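**Vatham Moves Container Handling at Zavivville Plant to Hand-Guided and Automated Grippers**

*Two cells now in regular use; packing staff reassigned to setup, inspection and gripper training*

ZAVIVVILLE, December - Vatham, a contract packer of household and personal care goods, has put two automated handling cells into regular use at its Zavivville plant. The cells pick empty molded containers from a flat infeed table and place them upright on the filling conveyor. The work was previously done by hand on all shifts.

The cells run on Cita, the company's in-house control software, and use a two-finger gripper supplied by Kaimal. Cita was first tested at the plant on cartons, which have flat sides and square corners. Molded containers with rounded corners and tapered walls proved harder to hold and required a change in both the finger pads and the way the motions are taught.

**How the cells are set up**

Each cell consists of one arm, one infeed table and one reject chute. Containers arrive on the table in no fixed orientation. The control software selects a container, approaches it with the fingers open, closes to a set force and lifts. If the grip force falls outside the permitted range, the container is released and the attempt is logged.

Motions are taught by plant staff. An operator holds a gripper tool of the same geometry as the one on the arm, performs the pick at a bench, and repeats it with the container in different positions. The recordings are reviewed for errors and then used to train the cell. The current release was trained on 1005 recorded picks, of which 697 were made by employees who had worked the manual line.

Recording is done in blocks of 60 minutes, followed by a change of task. The limit was set after operators reported hand fatigue from longer blocks in the trial period. Operators may stop a block at any time, and no individual pick rate is kept during recording.

**Changes to jobs on the line**

No positions have been removed at Zavivville as a result of the project. Staff from the former manual infeed stations now work in one of three roles: cell operator, incoming inspection, or motion recording. Employees rotate between the roles on a schedule agreed with each shift lead. Pay grades for cell operators and recording staff have been set one step above the former infeed grade.

The main physical change is the removal of repeated reaching. On the manual line, an employee leaned across the infeed table for most of a shift. Cell operators stand at a control panel, clear faults, and refill the infeed. Lifting of full cases is still done by hand and is outside the scope of this project.

Some tasks have become more demanding. Clearing a fault requires the operator to decide whether the cause is the container, the grip or the position, and to enter a code. In the first weeks after startup, many faults were entered under the general code. The code list has been shortened and the panel text rewritten - both changes were requested by second-shift operators.

"The people who did this job by hand know which containers slip and where to take hold of them," said Chae-won Shim, production manager at the Zavivville plant. "We needed that in the recordings. An engineer doing the same pick at a desk will do it too neatly, and the cell then has trouble with a container that is sitting crooked."

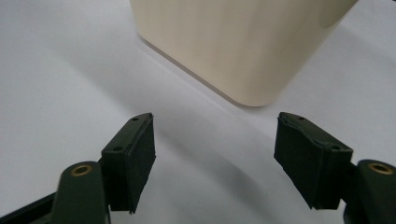 **Open gripper fingers in front of a cream-colored container**
Photo: Przemysław Pietrzak, Lead Automation Engineer, Vatham

Pick recordings begin with the fingers apart and the container at a distance from the tips. The approach is recorded along with the grip itself. Early recordings that began with the pads already touching the container were discarded.

The black pads on the inner faces of the fingers are a wear part. Pads are inspected at the start of each shift and replaced when the surface no longer holds the reference container at the set force. Replacement is done by the cell operator with hand tools and does not require a maintenance call. Pads on the recording tools are changed on the same criteria, so that grip behavior at the bench stays close to that of the cell.

**Next steps**

Vatham will keep one manual infeed station available at the plant for short runs and for container types that have not been recorded. New container types will be added to Cita only after a recording period on each shift. The company has not set a date for installing cells at other sites.

Training material for cell operators is available in print at the plant and on the control panels. Questions from customers concerning container dimensions or changes in wall shape should be sent to their Vatham account contact before the first delivery of a new container type.

**About Vatham**

Vatham fills, packs and labels household and personal care goods under contract. Its Zavivville plant handles bottles, tubs and cartons.

**Media contact:** Vatham Communications, Zavivville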